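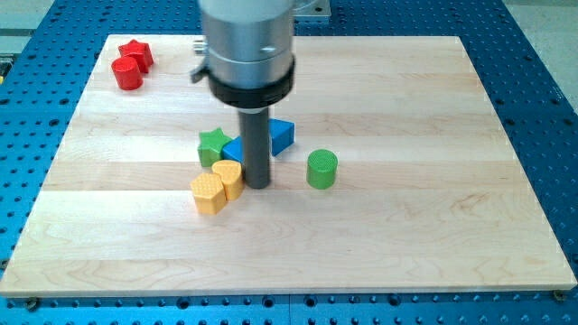

Page last changed: Sunday, October 11, 2026

Leave the pale boards alone

My aunt stained her maple board. She rubbed something brown into it because she thought it looked unfinished, and she has regretted it since. I have been thinking about why so many people want wood to be darker than it is, and I think they are wrong.

Maple glued up in strips is a mixed thing. One strip comes out cream, the next a pale yellow, the one after that slightly pink. There are fine wavy lines in the grain and now and then a darker streak. Stain flattens most of that. You pay for a dozen small differences and then cover them with one colour.

Yannick Poulain, who taught the evening class I took in Stilton, used to lay his strips out dry on the bench and shuffle them before he went near the glue. I expected him to match the colours. He did the reverse and split up any two that looked alike. I thought it was fussy at the time. My own board, glued in the order the strips came off the saw, has a yellow patch at one end that I notice every day.

There is also the matter of use. A light surface shows what is on it. Put a handful of coloured plastic blocks on pale maple and a child can find the red one. Put them on dark walnut and the blue ones sink into it. The same goes for beads, screws, buttons and spilt flour. Lovely Tiongson repairs toys and games at home and works on a bare maple board for this reason. She told me she had tried a white laminate top first and found the glare gave her headaches.

People say pale wood marks easily. It does show tea, and mine has a ring on it. But a mark on bare wood can be sanded out in 15 minutes, and a scratch through stain has to be stained again, usually badly.

I would spend the money on thickness instead. A thin board moves with the weather, and clamping down the corners only hides it for a while. The one I wanted cost 76 pounds, which I thought was a lot until I had bought two cheaper ones and thrown both away.

Oil it if you must. Use a clear one and wipe off what doesn't soak in.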